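Wakham Automation Laboratory
Pre-Session Inspection Checklist: Demonstration Recording, Bay 2
Form 42, Revision C

Inspector: Kobina Laryea
Shift supervisor: Leif Dalen
Period: May, morning inspection, commenced 8:15 am

To be completed before any demonstrations are recorded for the Marikar training set. Items marked Hold must be cleared by the shift supervisor.

1. Emergency stops
1.1 Operator pendant stop tested under power — Pass
1.2 Wall stop tested under power — Pass
1.3 Reset requires deliberate action at the console — Pass
Comment: Label on the wall stop is fading. Replacement requested.

2. Arm and hand
2.1 Ribbed arm cover free of splits and abrasion — Pass
2.2 Forearm casing fasteners at specified torque — Pass
2.3 Finger joints move through full range without binding — Pass with comment
Comment: Slight stiffness in one finger on the first cycle. Said Morsy to re-check after 90 grasp cycles and enter the result in the Grivik maintenance log.

3. Wrist camera
3.1 Mount secure, lens clean — Pass
3.2 Orientation recorded in session file — Pass
3.3 Exposure checked against bay lighting — Hold
Comment: Glare from polished surfaces has affected earlier recordings. Episode 854 was withdrawn from the set for this reason. Exposure to be locked before recording resumes. 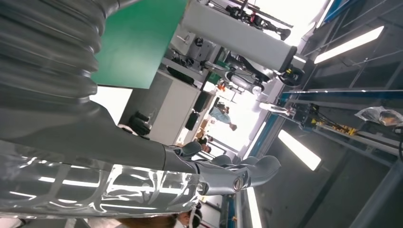 Figure 1. Wrist camera view, Bay 2. Forearm and hand at centre, with overhead lighting reflected in the body shell.

4. Personnel and work area
4.1 Operator and spotter briefed and signed on — Pass
4.2 Persons not assigned to the session outside the marked boundary — Hold
4.3 Consent to be recorded held for all persons within camera view — Hold
Comment: People are visible in the wrist camera view. Dinesh Poduval is to confirm consent forms against the sign-on sheet. Episodes showing any person without a form on file shall not be released to the learning team.

5. Overhead and cabling
5.1 Hanging cables restrained clear of arm travel — Pass with comment
5.2 No unsecured items on overhead ledges or shelving — Hold
Comment: Plastic bag on a ledge to be removed. Cable bundles to be re-tied at the next scheduled service.

6. Data capture
6.1 Joint and camera clocks synchronised — Pass
6.2 Failed attempts labelled and retained — Pass
6.3 Storage available for full session — Pass

Outcome: Conditional. Recording may proceed once items 3.3, 4.2, 4.3 and 5.2 are cleared and initialled.

Copy to: Dionysis Liapis, Data Governance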